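September, equipment planning, second pass

Went through the hardware list with Akinyi Were before the order window closes. Current proposal is two more hand-held gripper sets for the household tasks, plus spares for the parts we keep wearing out. Clirnov quoted 3,877 for the pair with marker cubes and cabling. Brusier came in lower on the grippers alone, but the cubes are a separate line and their lead time is 30 working days. Lapointe has not answered.

Bathroom work sets the requirements. Reach over a tub rim is awkward, cable length matters more than in the kitchen, and the finger pads have to hold on smooth curved surfaces. If a set works there it will work at the other stations. I am writing the spec around that case and leaving the rest alone.
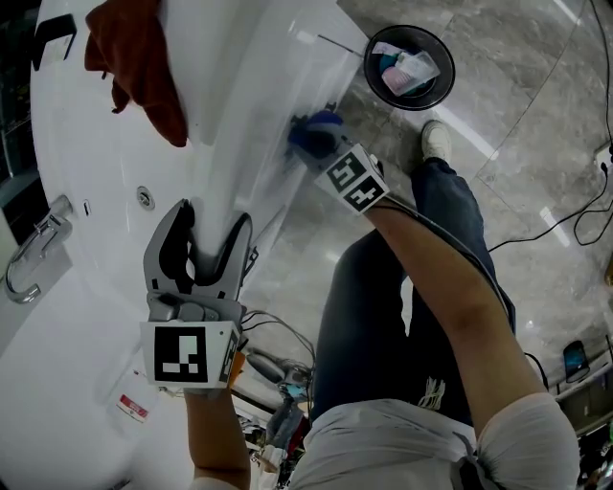

Cables first. The stock harness is too short for anyone working low and then standing up, so the new sets need the long version. Clirnov includes it. Brusier charges extra and I do not have that number yet. Asked for right-angle connectors from both, since straight ones take the bending load at the plug.

Pads are a consumable. Budget them per quarter and take them out of the capital line. Black ones only, same as now, so the grip data stays comparable. Akinyi wants gloves moved to the same consumables line. Agreed.

Marker cubes: need spares on the shelf. A cube with a scuffed face has to be replaced and recalibrated, and right now we stop work for that. Printed faces can be done in-house if Darby will sell blank cubes. Sent them the drawing.

Remaining after the Clirnov quote is 1,553. That has to cover spare cubes, floor cable covers and a second power strip. Cable covers go in before any new sensors. A third gripper set is out for this round.

Open:
Brusier price for long harness
Darby, blank cubes, minimum quantity
Pad wear rate, pull from the log
Check whether Clirnov holds the quote past Sunday

Akinyi has the spreadsheet. Do not edit the old copy.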